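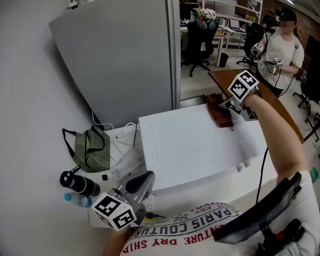

Kenna Rennie

Most office dust is fiber. Paper sheds it, carpet sheds it, and clothing sheds more than either. Particles settle on horizontal surfaces first, and flat lids and desktops collect them faster than anything upright.

The choice of cloth matters more than the choice of cleaner. A split-fiber weave has wedge-shaped strands that hold fine grit in the gaps between them. Plain cotton pushes much of the same grit to the edge of the surface and leaves it there. Fabric softener coats the strands and cancels the benefit, so split-fiber cloths should be washed without it.

Lorraine Hollis manages cleaning contracts for Junance, which services 15 office buildings. Her crews fold each cloth into quarters and turn to a clean face after every desk. Cloths are retired after 80 washes. "Past that point the pile is flat and you are moving dirt from one desk to the next," she says.

Liquid is used sparingly. On molded plastic, Hollis specifies a damp cloth followed by a dry one, with spray applied to the cloth and kept off the equipment. Ammonia products are excluded, as they can cloud some clear plastics over time.

Junance revised its schedule in October. Desks are now wiped before floors are vacuumed, and vents are cleaned every six weeks.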